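Notebook, suturing bench, November
O. Endale

3 comments · 11 shares

Morning spent on the rules for the tying task, before the Berkstead people come to check us against their list. I write them down as we agreed, so that there is only one version.

1. Both instruments stay in view when there is tension on the thread. If one goes out of view, stop and bring it back first.
2. No automatic motion starts before the operator has said the word "clear" and the second person has repeated it.
3. Speed limit stays at the Ollgate setting. If somebody changes it, the change goes in this book with initials and the hour.
4. Jaws must not close on the tissue to hold it steady. Harkard allowed this in their old procedure, we do not.

Rule 3 was broken in run 1337. I found the limit raised and no note. I do not look for who did it, but please write.
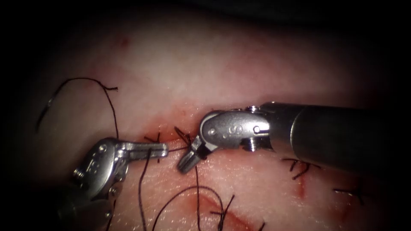 How long do we wait after an emergency stop before we enable the arms again?

Until the operator and the second person have both checked the instruments and the thread, and at least 20 seconds in every case.

Abdella asked in the comments if the wait can be shorter for training runs. I prefer one number for all, but it can be discussed.

Still to do: print the rules for the wall, and ask Berkstead which form they want for the stop log. Old forms are in the grey folder.

Share · 20 views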